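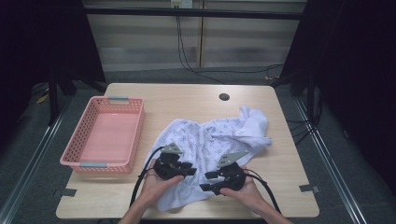 Zu Besuch in Skesetthorpe: Wer faltet hier eigentlich wen?

Am Donnerstag, 9. Oktober 2025, hat die Robotikwerkstatt in Skesetthorpe ihre Türen geöffnet, und wir sind mit einem gut gefüllten Kleinbus aus Folton hingefahren. Vorweg: Es hat sich gelohnt! Wer große Maschinen in Käfigen erwartet hatte, musste sich kurz umstellen, denn gezeigt wurde vor allem Handarbeit — und zwar mit Greifern, die man sich wie ein Paar etwas klobige Handschuhe in die Hände legt.

Jurgita Lapiņa leitete die Vorführung und fing ohne lange Vorrede an. Ein Stück Stoff lag auf dem Tisch, weiß mit kleinem blauem Muster und ordentlich zerknittert, links davon ein leerer rosa Korb. Die Aufgabe klingt nach Sonntagabend vor dem Fernseher: Stoff greifen, glattziehen, zusammenlegen, ab in den Korb. Mit den eigenen Fingern denkt man darüber keine Sekunde nach. Mit zwei Backen pro Hand sieht die Sache anders aus, und genau das macht das Zuschauen so spannend. Man sucht eine Kante, verliert sie wieder, greift um, und plötzlich versteht man, wie viel die Fingerspitzen sonst so nebenbei erledigen.

Die Bewegungen werden aufgezeichnet und dienen später als Vorlage für einen Roboterarm. In Skesetthorpe sammelt man solche Durchgänge seit Februar, 1.191 sind es bisher (Stand Vormittag, wie Jurgita Lapiņa betonte, am Nachmittag kamen ja noch unsere dazu). Stoff gilt dabei als besonders dankbares und besonders gemeines Material, weil er nie zweimal gleich daliegt. Ein Holzklotz bleibt ein Holzklotz, ein Tuch hat jedes Mal andere Falten.

Dann durften wir selbst ran. So-ying Chiu aus unserer Gruppe meldete sich als Erste und brachte ihr Tuch nach etlichen Anläufen tatsächlich zu einem Rechteck — nun ja, zu etwas mit vier Ecken. Bei mir wurde es eher eine Rolle. Macht nichts, hieß es, auch die weniger eleganten Versuche werden angeschaut und sortiert. Helju Petrauskas wollte wissen, ob die Arme davon müde werden. Ja, werden sie! Nach 12 Minuten wird in der Werkstatt deshalb gewechselt.

Viel gefragt wurde nach den Greifbacken selbst. Auf den Innenseiten sitzen dunkle, leicht raue Beläge, und an ihnen hängt mehr, als man denkt: Sind sie zu glatt, rutscht der Stoff weg, sind sie zu klebrig, lässt er sich nicht mehr sauber ablegen. An den Rändern lösen sie sich mit der Zeit, wie man auch an unserem Paar sehen konnte. In der Werkstatt werden sie nach 300 Durchgängen ausgetauscht.

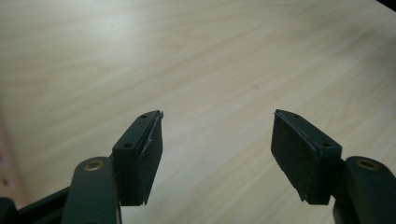 Die beiden Greifbacken aus der Nähe: An den Belägen heben sich kleine Ecken ab.

Zum Schluss gab es Kaffee und eine lange Fragerunde, in der es auch um die Wäschereien ging, von denen sich Dalia Vanags einiges erhofft. Wann ein Arm zuverlässig Geschirrtücher faltet, wollte sie uns trotz mehrfachem Nachhaken nicht verraten. Mir war das sehr sympathisch.

Der nächste Besuchstermin ist für Februar geplant, dann zusammen mit der Gruppe aus Isville. Es gibt 16 Plätze, Anmeldung wie immer bei Dalia Kalniņš. Festes Schuhwerk ist nicht nötig, etwas Geduld in den Handgelenken schon.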